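Chapter 7
Loss of Grip: Faults in Handling Soft Goods

7.1 Introduction

Most of the faults treated in Chapters 5 and 6 announce themselves. A joint overheats, a drive trips, an encoder count jumps, and the controller stops the arm and writes a code to the log. Loss of grip is different. The arm completes its path, every axis reports normal, and the part is on the floor or still on the table. Unless something in the cell checks for the part, the program continues as if the part were held.

With rigid parts the check is simple. The closing gripper meets a body of known width, the fingers stop at a known opening, and any other opening is treated as a fault. Cloth gives no such reading. A single layer of cotton between two fingertips changes the final opening by less than the backlash in many finger linkages. A thick fold can read the same as a hard object. The controller may therefore report an empty gripper as full or a full one as empty, and each error has its own consequences.

This chapter deals with both errors. Sections 7.2 and 7.3 cover the mechanics of pinching a limp sheet and the ways in which a pinch fails. Section 7.4 covers sensing. Section 7.5 covers recovery after a drop, including the conditions under which the arm may retry without an operator. Guarding and access to the cell during recovery are left to Chapter 9.

7.2 A case: the Curia cell

The following case is used throughout the chapter. It is taken from a fault review written by Thongchai Meesuk for Dratero, a contract packer of table linen, and dated November 29, 2023. The cell, known on site as Curia, lifted single napkins from a flat surface and carried them to a folding plate. It had a two-finger gripper and judged grip by motor current alone.

The review was opened after the cell ran 200 cycles overnight and delivered 17 empty transfers to the folding plate. The log held no fault codes. In three of the empty transfers the gripper had closed with its fingertips against the table. Contact with the surface raised the motor current above the threshold, and the controller accepted this as a grip. In the others the cloth had been pinched by the crest of a fold and slipped out during the lift.

Two points in the review deserve attention before going on.

First, the threshold had been set in February with a napkin laid out flat. In production the napkins arrived crumpled, and the height of the graspable fold varied from one cycle to the next. A fixed closing height was correct for some of them only.

Second, the retry routine made matters worse. When a later station rejected a transfer, the arm went back to the same position and closed at the same height. The cloth was no longer in that position. On one retry the fingertips struck the table hard enough to bend a finger link, and the damage was found at the next inspection.

The bent link is the reason the case belongs in a text on safety. A grip fault that is not detected leads to motion planned on false information. The energy in that motion is the same whether or not the part is present.

7.3 Terms

Missed grip: the gripper closes without the part between its fingers.
False grip: the controller reports a part when none is held.
Slip: the part is held at closing and lost during motion.
Clearance height: the vertical gap between the open fingertips and the highest point of the part before the final approach.

Clearance height is set by the user and should be measured from the cloth in its crumpled state. The values used in Problems 7.1 to 7.3 assume an open, empty gripper above the cloth. 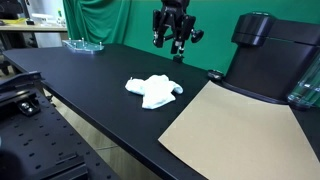 Figure 7.1 Empty gripper above a crumpled white cloth, with a gap between the two.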